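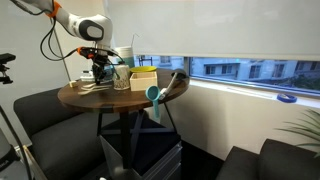 April 21, 2026
By your Hundlow newsletter editor

So the arm punched the table. I've been asked about it by pretty much everyone who walks past my desk, and a few of you at Detow have already heard a version where the table got split in half (it did not!), so let me tell it the way it went and then get to the part where I need you all to change something.

We've been working on small kitchen pickups for the Falcão project since February. Utensils, mostly, on the round table by the sofa, because Falcão wants to see it done in a room that feels like somebody's place and we only have the one room that comes close. The white plastic utensils have been the hard ones the whole time. They're thin, they lie almost flat, and the fingers have to come down very close to the wood before there's anything to close on. A cup is easy, you grab it halfway up and if you're a little off, who cares. With these you get hardly any room, and when you miss low you miss into furniture.

The morning it happened I was running the long set. We'd gotten through 66 pickups without me having to touch anything, and I'll admit I was pleased with myself and had started writing the cheerful version of this item in my head. Then we had to pause so I could swap out a finger pad that had started peeling at one corner. Five minutes, tops. I powered down the gripper, put the new pad on, powered it back up, hit resume, and the arm went over to the next utensil, came straight down, and kept coming.

It's a horrible sound, by the way. You get the knock, and then a sort of creak while the arm leans on the thing, and the whole table shifted toward the sofa. The cup walked a little and stayed up. The force stop did kick in, but later than I would have liked, and I had my hand on the red button before I really knew I was moving. I'm pretty sure I beat it. The log says I didn't.

Damage: one dent in the tabletop, two fingertips bent enough that they no longer meet, and one utensil with a crease down the handle. The wrist was checked over that afternoon and it's fine. I was standing well back and so was everyone else. But I had been leaning over that same spot a minute earlier with a pad in one hand and tweezers in the other, and I've thought about that quite a bit since.

Okay, what went wrong. The new pads are from a different batch and they're longer than the old ones. I knew they were longer. I had even said so out loud. In Enari there's a tool length setting, and I'd typed the new number in before I powered the gripper down, feeling very organized. What I didn't know is that Enari reads that setting from the saved profile each time the gripper comes back on, and I had changed it on the live page and never saved the profile. So it quietly went back to the old length. The screen still showed my number until you refreshed the page, and that's the part that really gets me. The pads were eight millimeters longer than the arm believed, and it did just what it was told to do with the wrong length in its head.

I wrote up the mismatch between the page and the profile and sent it over to the folks who look after Enari for us. They were nice about it and they'd seen something like it before on a different setting. A fix is coming. I don't have a date. Until then, please assume the live page is lying to you after any power cycle, and hit refresh before you believe a number on it.

The other half of this is the force stop. Ours was set high, and it was set high on purpose, by me, back when we were doing the heavier stuff for the Falcão visit and it kept tripping on every full container. I turned it up to get through an afternoon and then I left it there. I went back through the notes to see if maybe somebody else had touched it later, hoping a little, and no, that was me. It's back down now. It does trip more often. If it's driving you nuts on a particular object, come find me and we'll work out a setting for that object, but please don't change the main one.

Now the things I need from you.

After anything on the gripper changes (pads, fingertips, the screws, anything you needed a tool for), the first move is a slow one over bare wood. Clear a patch, bring the fingers down on the slowest speed, and stop where Enari says you're five millimeters up. Then look at it from the side with the feeler gauge. If the gap is wrong, you're done, go fix the length, save the profile, power cycle, and do it over. The gauge is on a string on the cabinet now so it can quit wandering off.

Do not hit resume after a power cycle. Start the set over. I know it's annoying to lose your place, and I know resume is a big friendly button, but it goes right back in at full speed. I've asked whether we can have it grayed out.

Whoever is running a set keeps the stop button in reach, and I mean in reach from where you're really standing, not where you meant to stand. I found I drift toward the window when I'm bored. The cord is long enough to come with you.

And hands. If your hands are going anywhere under the arm, the arm is off. Paused doesn't count as off. I've been sloppy about it when I'm just nudging a spoon over an inch, and I bet I'm not the only one, so let's all stop doing that together.

We started up again once the spare fingertips came in from Detow (thank you, that was fast, and the cookies in the box were noted and are gone). I did the slow move about a dozen times before I trusted it. The first real pickups I watched with my shoulders up by my ears. We've since done more than 200 with the new pads and the lower force setting, and it's tripped a handful of times, always on a flat handle, never hard. I'm calling that okay for now. I still want to try coming at the flat ones from a slight angle, which a couple of you have suggested, and if you've got strong feelings on the angle, write them down for me, because I've heard three different opinions in the hallway and I've already mixed them up.

The Falcão people know all about it. I sent them the log and the write-up the same day, and their main question was whether the arm could have done that to a person's hand. I said yes. They've asked for the slow check to be written into the setup sheet that goes out with the next delivery, so it's going in, and the draft is on the shared drive under Hundlow setup if you want to pick at my wording before it goes. Please do it this week if you can.

The bent fingertips are in the tray by the sink. I'd like to keep them, so no tossing them out.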